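The drawer was a mess so the coffee stuff now lives in the Lukby tea box.

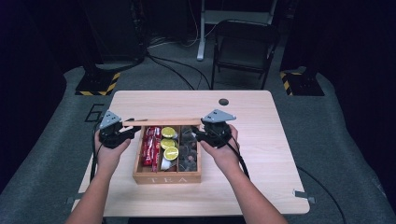
TEA on the front, red packets on the left

Cappuccino capsules came from Hirwood in November. They get their own slot - easier to see when we're low.
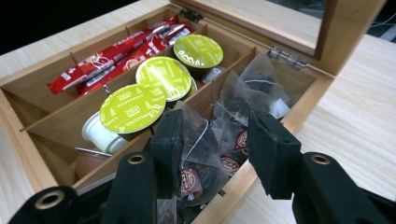 Green capsules next to the red sticks

Box cost less than I expected. Might get a second one for the actual tea.
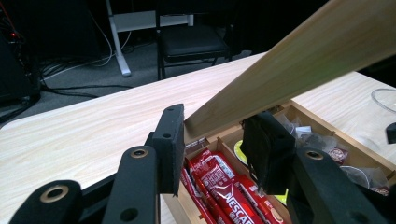
Nescafe sticks, lid up

Going on the shelf by the kettle tonight.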